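Small trays for keys and rings by the door – what are you all using?

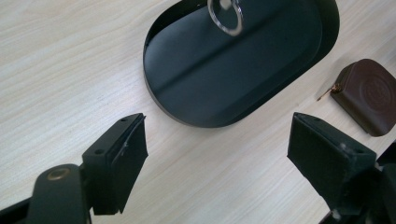
Page 2 of 431

Desk & Doorway Forum > Everyday Carry > Trays, Bowls and Hooks

brasshinge wrote:
Okay, I finally did it! After a whole October of hunting for my stuff every morning I cleared off the table and put down one tray. Black, oval, low rim. The pouch sits next to it and the ring goes in it, and I can't believe how much calmer 7 a.m. feels. I got the tray at Raststead, in the kitchen section of all places (I think they meant it for soap or bread or something?). It looks so good on the pale wood. Anybody else running one tray for everything, or do you split things up?

tuckerbee wrote:
Oh I love that shape! The rounded ends make it look so much softer than the square ones. I have a square Culleo valet tray with the snap corners and it's nice, but the corners pop open if you look at it wrong. How tall is the rim on yours? My coins go everywhere.

brasshinge wrote:
Low! Maybe too low for coins, now that you mention it. I don't carry many so it hasn't come up. Keys stay put fine.

oldpostroad wrote:
Going to be the grump here. Black trays show everything. Dust, fingerprints, the little scuffs from keys. I had a glossy one for a year and it looked ten years old by the end. Get felt or get wood.

brasshinge wrote:
Fair, but mine isn't really glossy inside, it's more of a satin. The edge of the rim has some shine to it and that's the part I like best. I wipe it with my sleeve when I walk by. And a silver ring on black is so easy to spot! On my old wooden dish I'd pat around half asleep looking for it.

Linnea Haugen wrote:
Agree with brasshinge on the contrast. I sew leather pouches in the evenings and I keep a dark tray for rivets and rings for that exact reason, shiny bits on a dark floor, you find them right away. Also, can we talk about that pouch? The circles pressed into the leather are lovely. What do you put on it? I use Rirnine balm on mine, a tiny bit on a rag, and the brown gets so rich.

brasshinge wrote:
Thank you!! It was a gift from my aunt and I've put nothing on it, ever. Should I be worried?

Linnea Haugen wrote:
Not worried, no. Try a dab on the back first and leave it overnight. It can go a shade darker. Go light over the pressed part or the balm sits in the grooves and you'll be picking it out with a toothpick (ask me how I know).

oldpostroad wrote:
Or leave it alone. People over-treat leather all the time. A pouch that gets handled every day picks up all it needs from your hands. I've got a Sjöberg coin pouch that has never seen a drop of anything and it's better now than when I bought it.

Linnea Haugen wrote:
We're going to disagree on that one, and that's fine! Hands do help, but my house is bone dry in winter and the seams are the first thing to go. I've repaired 208 pouches since I started keeping a notebook, and a dried-out seam is the most common thing in there by a mile.

tuckerbee wrote:
208! I want to see the notebook.

marigold_lane wrote:
Jumping in about the tray. Does it slide? I bought one almost like it and every time I dropped my keys in it shot across the table like an air hockey puck. I stuck 2 felt dots under it and that made it WORSE.

brasshinge wrote:
It does scoot a bit, yes. My table is pretty smooth. I set things down instead of tossing them, which my kids find hilarious.

oldpostroad wrote:
Felt is for sliding, marigold. You want rubber dots, the clear ones for cabinet doors. Four of them, near the curves. I'll admit a plain tray with rubber dots is a decent setup, even in black.

marigold_lane wrote:
Well that explains a lot. Ordering rubber ones tonight!

tuckerbee wrote:
So does the pouch live beside the tray on purpose? I'd want everything inside the rim or my brain won't count it as put away.

brasshinge wrote:
On purpose! If the pouch goes in the tray then it ends up on top of the ring and I'm back to digging. Pouch on the right, small stuff in the tray. I did try it your way for a few days – it was fine, but I like seeing the black bottom of the tray with hardly anything on it.

tuckerbee wrote:
Okay, I might move mine out and see. The Culleo is small anyway.

Moderator note: this section just passed 2,000 posts. Please keep for-sale offers in the Swap Shelf. Carry on with the trays.

marigold_lane wrote:
Do the clear dots come off without leaving goo? Asking before I stick them on my good one.

oldpostroad wrote:
Mostly. Rubbing alcohol takes care of the rest.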